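Desk Corner, Gallery

We cleared out the small room in October and put one white table against the brick wall. Everything on it had to earn its spot. The lamp, an Alteck, went to the hallway, and 20 dried-up pens went in the trash.

A red marker stayed, and so did the brown mug with the green leaves in it. The light blue sheet lies flat on the right.

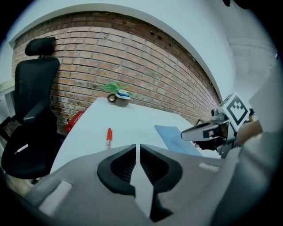 How do you keep ink off a white tabletop?

Put the cap back on every time, and wipe marks the same day with a damp cloth and a drop of dish soap. Older marks need rubbing alcohol on a cotton pad. Test it on the underside first.

The table came secondhand from Figueiredo, the furniture place by the station. We paid 129 for it, delivery included, and the legs were in a separate box. Two of the screws were missing, so we used our own.

More rooms are in the main gallery. The hallway is next.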